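**Stakell Wall Tile Adhesive, ready mixed**

Ready-mixed paste for fixing ceramic tile to interior walls. Bonds to drywall, plaster and cement board. Not for floors, pools or outdoor use.

- Tub: 4 gallons
- Coverage: roughly 40 square feet with a 1/4 inch notched trowel
- Open time: 20 minutes
- Grout after: 24 hours
- Color: off-white
- Item no. 800-ST

Prime bare plaster with Plosell primer and let it dry overnight. Spread only what you can tile in one go. For a staggered layout, start from a level batten and check every second row. Wipe off smears with a damp sponge.

$59 per tub. Store above freezing. Opened tubs keep for six months with the lid pressed down.

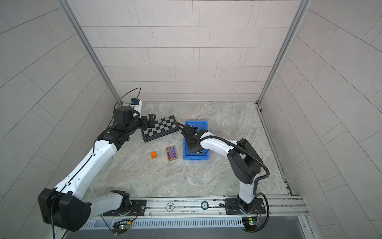 One buyer wrote that a tub ran out two rows early on old plaster and that ordering a spare is worth it.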